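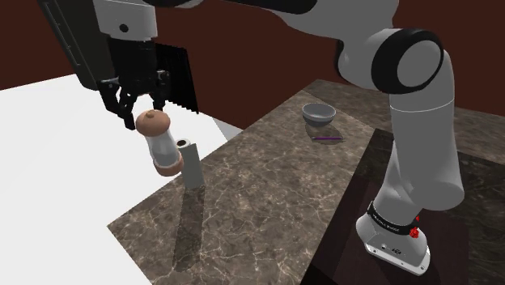 Do Pillai clients have to do anything before the sale to Gruson goes through?

Only if they want out. Clients who are happy to stay can ignore the form that came with the letter. Those who aren't have 30 days from the date printed at the top to send it back.

Pillai, the Sumbridge financial planning office, is being bought by Gruson. Letters went out dated April 19, 2023, and most clients in town seem to have theirs by now. Price not disclosed. Both firms say the deal is signed and the handover starts once the notice period runs out.

What changes first is the name on the door. The office stays where it is in the Grurngate building, same floor, same phone number, same parking mess. Gruson says the front desk staff are staying, and so are the planners, 9 people in all. Evening appointments continue. The free drop-in hour for people with questions about a retirement plan from an old job is "under review," which could mean anything.

What changes second is the bill.

Pillai has always charged a slice of whatever it manages for you. Gruson charges a flat monthly fee for planning, and then a smaller slice on top for anyone who wants the investments handled too. The flat fee for existing Pillai clients will be $100 a month. Couples pay once, not twice. That rate is locked until November, after that it moves to whatever Gruson's regular schedule says, and the regular schedule isn't in the letter. We asked for it. Gruson said it would be posted before the lock ends.

So who comes out ahead? Depends on the account. People with a large balance will likely pay less under the new setup. People with a small one, or younger clients who mostly come in for budgeting help and a yearly checkup, will likely pay more, and a few could pay a good deal more. The letter doesn't spell this out. It says the new structure is "simpler and more predictable," and a flat fee is predictable, sure.

Vignesh Menon, speaking for Pillai, said any client can ask for a side by side of the old cost and the new one, worked out on their own account, at no charge. Call the office or ask at the desk. He said they had hoped to include it with the letter but ran out of time. Turnaround right now is a few days and probably getting longer.

"Ask for the sheet," Menon said. "I'd rather people ask and then decide than find out from a statement."

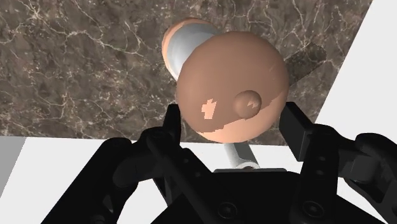
Robotic gripper and a peach-colored sphere, computer rendering.

On the accounts themselves. The money isn't held by Pillai and won't be held by Gruson. It sits with an outside custodian, and both firms use the same one, so nothing gets sold and nothing has to be moved to a new account. No tax bill from the switch, according to both firms. Account numbers stay the same. Automatic deposits keep running. Required withdrawals for retirees keep running. Beneficiary forms carry over, though Menon said this is a good moment to check them anyway, a lot of them are old. Ex-spouses still listed, that kind of thing.

Online access does change. The Pillai client page goes dark at the handover and gets replaced by Gruson's. Clients will need to set up a new login. Old statements and old plan documents will be on the new page, but notes and messages sent through the old one will not, so anyone who wants those should save or print them beforehand. There's a download button at the bottom of the messages tab. It's small.

Gruson says the new page will be down for one night during the changeover and back by morning. No action needed on that.

Then the opt-out form, which is causing most of the calls. It has two boxes. The first says you don't agree to have your planning agreement passed to Gruson. The second says you also want Pillai to stop managing your investments right away. Checking the first box alone does not stop management right away, it runs to the end of the notice period. Checking both does. A number of clients apparently checked both thinking one went with the other. Pillai says it is phoning anyone who sends back a form with both boxes checked to make sure they meant it.

Clients who leave keep their accounts at the custodian. They just won't have a planner attached. No exit fee from either firm. Anybody who paid ahead gets the unused part back by check, mailed within 21 days of the form being received. Make sure the address on file is right.

Signing is the other snag. Joint accounts need both signatures on the form, and trusts need every trustee. A form with one signature missing gets mailed back and the clock keeps running while it's in the mail. Dropping it off in person is faster. The desk will look it over for missing signatures on the spot and stamp a copy for you. Faxes not accepted. Email scans are, if the signature is legible.

There was also some confusion over insurance. Pillai helped some clients shop for life and long-term care policies over the years. Those policies are with the insurers and have nothing to do with the sale. They stay in force as long as premiums are paid. Gruson does not sell insurance and says it wont start, but its planners will look over an existing policy as part of a regular review.

Clients in the middle of something, a home purchase, a divorce, settling an estate, will keep the planner they have through the end of it. That's in the letter, second page, near the bottom. Everyone else may or may not keep theirs. Gruson says it plans to leave assignments alone "wherever possible." Requests to stay with a particular planner can be made in writing and should be made soon.
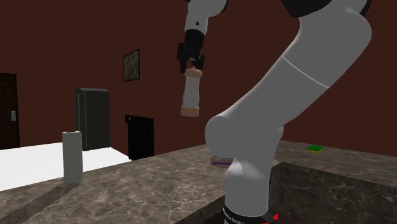
Lakshmi Pai said she will probably stay but wants the full fee schedule in her hand first. She has been with the Sumbridge office a long time, she said, and the advice was good, and her planner is the reason she's there. But locking a rate until November and not saying what comes next didn't sit well with her. "I'm supposed to decide in a month and they get until fall to tell me the price," she said. She has asked for the cost comparison and hasn't gotten it yet.

Gruson's answer on that point, sent by email, was that clients can leave at any time, not only during the notice period, and that there will be no exit fee later either. The letter doesn't say so in those words. We asked whether it would be put in writing. Gruson said the new client agreement covers it, and that the agreement will be mailed out ahead of the handover for people to read.

It's worth reading when it comes. The planning agreement is the document that sets out what you pay, what you get for it, whether the planner has to put your interests first at all times or only for certain kinds of advice, and how either side ends things. Pillai's version ran to a few pages. Gruson's is longer. Both firms say their planners act as fiduciaries across the board, and Menon said he was told this would not change under the new owner. Clients can ask for it in writing, signed, and it's a normal thing to ask.

An open meeting for clients is planned at the Grurngate building, in the ground floor meeting room, before the notice period is up. Date to be announced, the office says it will email and also tape something to the door. Staff from both firms will be there. Spouses and adult children welcome. Personal account questions won't be taken from the floor, but there'll be a sign-up sheet for short private sessions afterwards.

Anyone who thinks they should of gotten a letter and didn't should call the office. Former clients may also get one, if they still have a small leftover account under Pillai's management. Same rules apply to them, including the form.

We'll update when the meeting date is set and if the fee schedule gets posted early.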